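Another season, another points system

So the Evlow Winter League has a new scoring pack, and going by the comments I am meant to be pleased. I've read it twice. I'm not pleased. I'm mostly tired.

For anyone who skipped it: a major win used to be worth 10 points and a minor win a bit less, and that was that. From July you also get points for painting, for turning in your army list on time, for holding the secret objective, and for something called "table conduct", which your opponent fills in after the game. A player could lose every battle over the weekend and still finish above somebody who won 3. The organisers say this rewards the whole hobby. Perhaps it does. I thought we already had a prize for best painted army, and I thought it was quite a nice one.

My trouble is with the idea that you can fix grumpy games by changing the sums. Clorkton tried it. Their conduct score was meant to calm down the sort of player who argues over every quarter inch, and for one event I believe it did. By the next event people had worked out that marking your opponent down cost you nothing and helped you up the table. The arguments moved from the movement phase to the car park. They dropped the whole thing quietly and I have never seen a word from them about why.

Flusham went the other way and gave full marks to everybody unless there was a complaint. Fine, but then what is it for? If all 11 tables hand in the same number, you have added a column to a spreadsheet and given the poor soul at the scoring desk more to type.

I'm told the secret objectives are the clever part. You draw 2 at the start, keep one and hide it from your opponent. I like a secret objective in a friendly game on a wet Tuesday. In a tournament it means the last turn is spent with both players guessing, and one of them finds out after shaking hands that he lost. I've been on both sides of that and neither felt like much of a result.
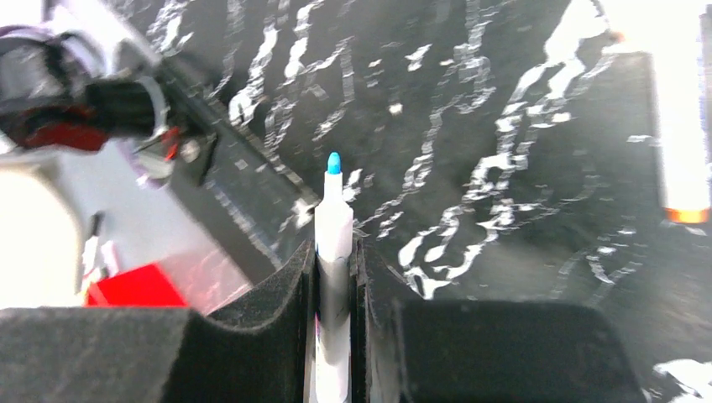
Then there is the time limit, which the pack hardly mentions. We are adding three more things to check and write down in every round, and the rounds are the same length they were last year. Slow armies will suffer. Anyone running a horde of little goblins is going to be on turn four when the call comes, and four turns is a different game from six. I would have started there. Make the rounds longer, or the armies smaller, and see how many of the bad tempers go away by themselves.

The Iyengar Cup has used the same plain win, draw, loss scoring for as long as I've been going. It has its faults. The pairings in the final round can be daft and there is usually a three-way tie for second. But you know where you stand when you pack up your dice, and people come back.

I'll be at Evlow anyway, before anyone asks. I've paid. I will fill in my conduct sheet and give my opponent top marks unless he sets fire to something, and I expect most of you will do the same. If the points haven't been changed again by the spring I'll be surprised.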